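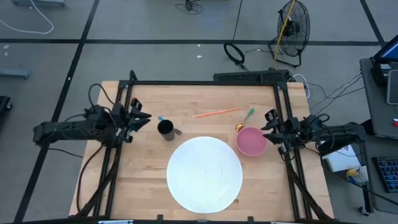 *Woven placemat and pink bowl on a butcher-block tabletop.*

30 Mar 2019

**Haltow release second album, "Prundulden," on the Gakora label**

Gakora has issued "Prundulden," the second full-length recording by the quartet Haltow. The album contains instrumental and vocal pieces drawn from fiddle tunes of the Scottish northeast and from village dance music of the southern Carpathians. It is available on CD, on vinyl and as a download. Catalog number: GAK 76.

Haltow consists of Flora Gunn (fiddle, voice), Torquil Cruickshank (small pipes, whistle), Brândușa Văduva (voice, cimbalom) and Everett Mbeki (double bass). The group's first album used overdubs on most tracks. The new one was recorded live, with all four players in the same room and no click track. Total playing time is 72 minutes on the CD and download. The vinyl edition omits the two longest pieces, which do not fit on a single disc at an acceptable level.

Sessions took place in February at the Meng studio and were engineered by Magnus Lennox. A single stereo pair was placed in front of the group, with one spot microphone on the bass and another on the cimbalom. The spot microphones are low in the mix and are absent altogether from the three unaccompanied songs. No artificial reverb was added. Edits were made between complete takes only, and five of the tracks are unedited.

"The pipes decide most of it," said Lennox. "They have one volume, so the others have to be seated around them. We moved chairs for most of the first day and hardly touched the desk after that."

The small pipes used on the album are pitched in A. Several of the Carpathian tunes lie more naturally in D minor or G minor, and the group chose to transpose them in preference to changing instruments. On "Prundulden," the title piece, the drones are shut off for the middle section and the bass takes over the pedal note with the bow. The cimbalom was tuned twice a day, before the morning session and again after the midday break. 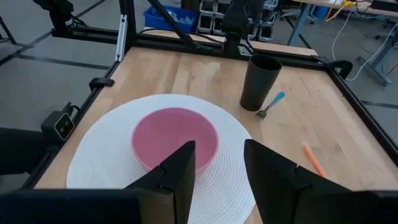
The repertoire was assembled over two winters. Gunn supplied the Scottish material, most of it reels and slow strathspeys learned by ear from older players. Văduva contributed songs from her grandmother's notebook, which gives the words in full but marks the melodies only with the names of other songs. Where the reference melody could not be identified, the group set the text to a tune of its own, and these cases are stated in the liner notes. All arrangements are credited jointly.

"We were careful about where the joins are," said Văduva. "If a reel goes into a hora, we keep the tempo of the reel for the first eight bars and then let the accent shift. A dancer would notice. On a recording it passes quite quickly."

The 24-page booklet contains song texts in the original languages with English translations, a list of sources for each tune, and details of tunings and instruments. Sheet music for the title piece can be requested from the label in two versions — one in the recorded key, and one in D for players without pipes.

The first vinyl pressing is limited to 2374 copies, cut at 33 rpm from the unlimited stereo master. The CD and download were prepared from the same master, with no change in level between tracks. Downloads are supplied as 24-bit files and include the booklet as a PDF.

**Track samples and review copies**

Review copies are available to press and radio on request. Please state the preferred format and the name of the publication or program. Interviews with the group can be arranged by phone through the label; Gunn and Mbeki are available in English, Văduva in English and Romanian.

**Press contact:** Gakora, press office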